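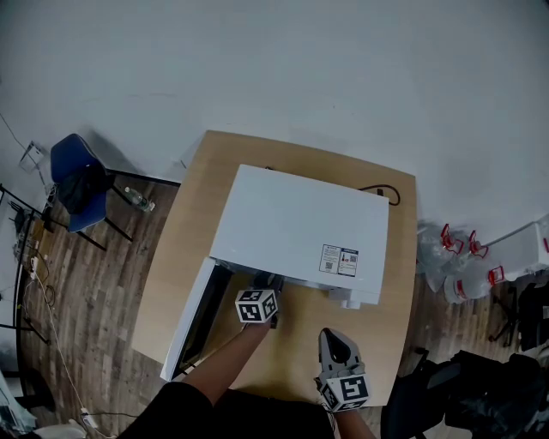 Tunell Road closure and the ridge connector

Local Rides and Trails > Access and closures

fluditley_fred
Jan 28, 2025
Went out to the lower gate this morning and the new closure sign is up. Tunell Road is shut to everyone, bikes and walkers included, from the pump house to the second cattle guard. The sign says the culvert work runs until October. Last I heard from the water district it was going to be a weekday closure only. Does anyone have something in writing?

For people who don't ride out there, this cuts the only paved way between the reservoir lot and the Jarkar trailhead. The detour on the highway has no shoulder for most of the climb.

S. Manurung
I have the notice they mailed to the houses on the east side. It says full closure, no exceptions, and lists the project at 3,151 feet of new pipe plus two culverts. It doesn't say anything about weekdays. I think the weekday plan was the first version, before they found the slide above the second culvert.

gravelgautam
The weekday plan was real. I was at the meeting and wrote it down. They said the gate would be open after 5 and on weekends.

S. Manurung
Right, and that meeting was before the slide. The mailed notice is newer.

Muthoni S
You can still get through on the ridge connector if you have wide tires. Start at the reservoir lot, take the fire road up to the saddle at 1,826 feet, then drop down the north side to Jarkar. It's up to 50 minutes longer than the road and steep in two places. I did it on a 40 mm tire and walked one section.

Part of the north side is clay, so leave it alone for a couple of days after rain.

old_midtbo
Please don't send a lot of people up the connector. The north side was rebuilt by hand and it ruts easily. The highway is legal to ride and it's fine early in the day. I've been riding it for years.

fluditley_fred
I've ridden the highway too and I don't agree that it's fine. There are gravel trucks on it from six o'clock on, and they'll be hauling for this same job.

Angelica A.
Route 116 bus stops at the reservoir lot and again at the Jarkar turnoff. Two bikes on the front rack. It's not frequent but it gets you around the whole thing. Check the last one back, I missed it once and had a long ride home in the dark.

gravelgautam
Didn't know it stopped at Jarkar. Is that all year or summer only?

Angelica A.
All year. In winter you have to signal the driver at the turnoff.

old_midtbo
The bus is a better answer than the connector.

Muthoni S
It's an open trail and bikes are allowed on it. I said to keep off when it's wet. I don't see the problem with telling people it exists.

usmani_u
I called the district office. The person on the phone confirmed the full closure and said the October date depends on the slide repair. She also said they would look at opening the gate on weekends once the first culvert is in, but wouldn't give me a date – so gravelgautam's version may come back later. They are ticketing people who go around the gate.

S. Manurung
Thanks for calling. Did she say anything about the lower parking lot? The notice has it marked as equipment storage.

usmani_u
Half of it. The side by the restrooms stays open.

fluditley_fred
OK, I'll change the thread title to say full closure. If anyone sees the gate open, post it in this thread and not in the general one.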